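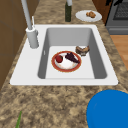
Venue walk-through checklist – Skirnomside Readers' Weekend
Main marquee, Grukutham Hall and signing room
Checked from 7 am, comments added as I went

1. Exits clear and signed
Partly. The hall is fine. The marquee's east exit has a bookstall table across half of it. I was told it would move before the doors opened. It was still there at 9.

2. Capacity posted at each door
Yes for the hall (65 seated). The marquee sign says 1000, which I don't believe. Flillura, who supplied the tent, gave that number for a standing crowd with no stage. We have a stage, chairs and a camera riser. Get a seated figure in writing.

3. Stage edge marked
No. White tape on a pale grey deck is no use to an author walking on under lights. Use yellow.

4. Steps and ramp
Handrail on the steps is solid. Ramp is in place, but the mat at the bottom curls up. Tape it or take it away.

5. Cables covered
Claimed done. I found two runs loose behind the Hwang Stage, both where the interviewers come on.

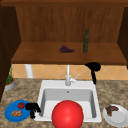 6. Book stock stacked safely
Cartons piled above head height in the signing room. The seller says they always do it this way. Halve the stacks.

7. Signing queue
Plan allows 35 people inside and the rest along the wall. Last year's launch queue went out the door and blocked the washrooms, and the plan hasn't changed since. Needs a barrier and one steward who stays put.

8. Fire extinguishers
Present, tags current. One is behind a banner of the festival logo. Move the banner.

9. First aid
Kit checked, full. The roster shows a gap of 30 minutes over lunch, right when the poetry launch fills the hall. "Someone will be nearby" is not cover.

10. Microphones and announcements
Stage mics work. The evacuation message can't be heard at the back of the marquee – I stood there and tried.

Result: hall passed. Marquee and signing room not passed until items 1, 2, 3, 5, 6 and 10 are rechecked.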